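Thread: Second arm table, does this budget make sense to anyone?
Board: Equipment, Purchasing and Planning
Replies: 11

benchrat_lou
Original post

Our shop got a quote from Trevix for a second tabletop arm station and I have until Wednesday to say yes or no. The pitch is that two tables get us twice the output for less than twice the money. I have heard that sentence before, usually from people selling the second table.

Current work is small mixed items on a wood top, arms mounted to a black metal perimeter rail, people standing by. Pictures so you know what kind of work I mean:

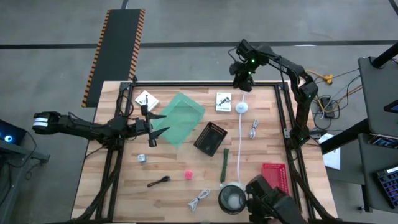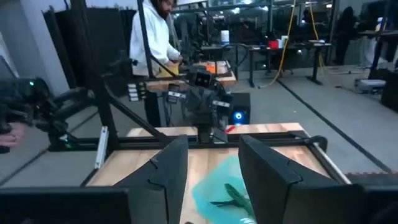 1. What's in the quote

Arms and grippers are one lump. Rail and top are a second line. Then there is "integration and accessories" at 2205 dollars with no breakdown at all. Spare fingers are 80 a pair. Annual support is 1259 and the first year is not included, which I only found on page four.

What would you push back on? And has anyone bought from Trevix and still been happy in February, so to speak, after the shine wore off?

---

marlow_k
The 2205. Always the line with "accessories" in it. Ask them to itemize it and watch how long the reply takes. We did that with Burnex and the number dropped before they ever sent the list.

---

gantry_skeptic
I'd start further back. Why a second table? What's the first one doing all day? I mean hours with the arms moving under somebody's hands or under a program, compared to hours with people clearing the top, swapping items, rebooting something. At our place we were sure we needed more hardware and the log said the arms moved for less than half the shift. We bought bins and a label printer.

---

benchrat_lou
Fair question and I don't have a good answer. I have a feeling, and the feeling is "busy." I'll pull the log.

---

tinsnips
Bins won't fix it if the slow part is the task. Looking at what's on that first table, you have baskets, a pot, little cubes, coiled white cable, a sheet of something green you can see the wood through. Every one of those wants a different grip. The cloth with the toy lizard on it in the second one is the same story. If your item mix is that wide then resets are going to eat time no matter how tidy the shelf is, and a second table lets one get reset while the other runs. That is a real argument for buying, even if the vendor is the one making it.

---

gantry_skeptic
It's an argument for buying a second TOP. A plank surface on a cart costs very little. Load it off to the side, roll it in, roll the other one out. You don't need more arms to reset in parallel.

---

tinsnips
Have you done that with arms bolted to the frame around the top? You'd be sliding a loaded table in under the grippers and then hoping it lands in the same spot every time. We tried something like it with trays and spent a month chasing a height difference I could barely see.

---

gantry_skeptic
Trays, yes. Locating pins in the corners. Took two tries to get right. I'm not claiming it's elegant.

---

marlow_k
You two can fight about trays. Lou, things I'd put on the sheet that I don't see in your post:

Floor space including where the people stand, not just the table footprint. The vendor drawing never has a human in it.

Power. In your first picture there's a yellow cord connector and a power brick down on the concrete with cords trailing. Double that and price it as real drops or floor covers. We got billed 2101 for electrical on a station where the quote said "customer provided," two words, easy to skim past.

A computer and screen per station if yours can't run both.

Spares. At 80 a pair the fingers are cheap, so get several. Ask what the wrist camera costs to replace, and ask for it in writing with a lead time.

---

oldpress
Why is everyone assuming the support contract is worth having? We paid Herath for two years of "priority support" on a different cell and used it once. The answer was to update the firmware. I'd take the 1259 and put it in a drawer.

---

marlow_k
Depends who you have in house. If there's a person who can swap a joint and recalibrate, skip it. If that person is Lou and Lou takes a vacation, maybe don't skip it.

---

benchrat_lou
It is me, and I would like to take one.

OK, I pulled the log. It's messier than I wanted. There are whole afternoons where somebody left the session open and went to a meeting, so it counts as running. With those thrown out we are well under what I would have told you from memory. I'm not ready to call gantry_skeptic right but I'm annoyed.

2. What I sent back to Trevix

Itemize the accessories line. First year of support included or taken off. Price for the rail and top alone, no arms. Price for the arms alone, in case we build our own frame. Lead time on cameras and fingers.

---

tinsnips
Good list. Building your own frame is where I'd be careful. Cheap on paper, then you find out the mounting plates only come with their rail.

---

caser_refugee
Coming in from the side: ask whether the new arms are the same revision as the ones you have. We added a second Caser unit a year after the first and the grippers didn't interchange. Same model name on the box. So now we keep two sets of spares and one of them is always the wrong set.

---

benchrat_lou
Adding that. Did they take the second one back?

---

caser_refugee
They offered us a discount on a third.

---

gantry_skeptic
My vote is still to wait a quarter. Close out sessions properly, run a staging shelf, look at the log again. If it's full for real, buy then. The quote will still be there, and whatever happens to the price on Wednesday can happen again later if they want the sale.

---

tinsnips
And mine is that a quarter of waiting costs something too, you just don't get an invoice for it. If there's a backlog with a date on it I'd buy the table. If there isn't, fine, wait.

---

benchrat_lou
No date on the backlog. It's more of a pile. Trevix answered on everything except the accessories line, which "needs to go through the integration team." Arms are the same revision, they say, and I've asked them to put that on the quote itself. Rail and top alone is cheaper than I expected. I'm going to ask for an extension past Wednesday and price a set of locating pins in the meantime.

---

marlow_k
Post the itemized list if you ever get it.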